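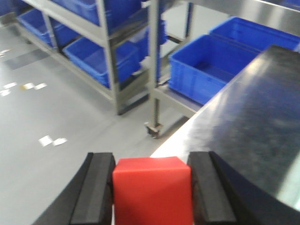 Subject: Re: Well water smells of eggs after the winter
From: Shayne Paewai

Gøran Sjögren wrote:

> We opened up the house at Lirkitz in March and the water
> stinks of rotten eggs, worse from the hot tap. It was fine
> last fall. The well is 124 feet deep, drilled, steel casing.
> Do I need to shock the whole well or is it something in
> the house? The neighbor says just run it for a day.

Gøran,

If it's worse on the hot side I would start with the water heater. Run the cold tap nearest the pressure tank for 2 minutes and smell it in a glass, outdoors. Then do the same with hot. If the cold is clean, leave the well alone.

Ours did this the second year we had the place. The cause was the magnesium rod in the heater. I swapped it for an aluminum-zinc one and flushed the tank, and the smell was gone by the next morning. The old rod was stuck hard, so borrow a long breaker bar before you start. Power off and cold supply shut first.
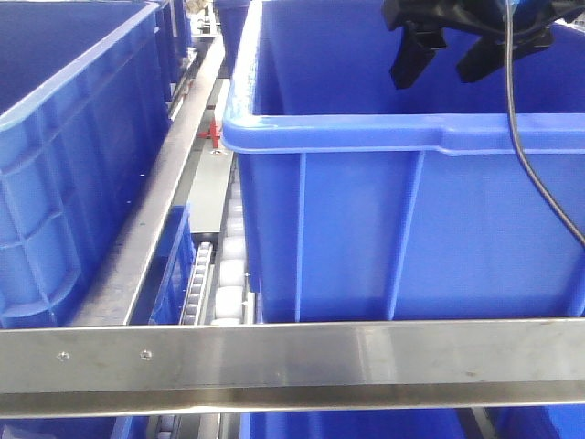 If the cold smells too, then yes, chlorinate the well. Use plain unscented bleach and look up the amount for your depth and casing width – your county should have a table. Bypass the softener and any carbon filter before you do it. Let it stand overnight and run it out through a garden hose, well away from the septic field.

Either way I'd send in a sample for bacteria. Wait a week or two after the bleach or the result won't mean much.

Bastien Delaunay had the same trouble over at Rurkerham and may still have the breaker bar.

Shayne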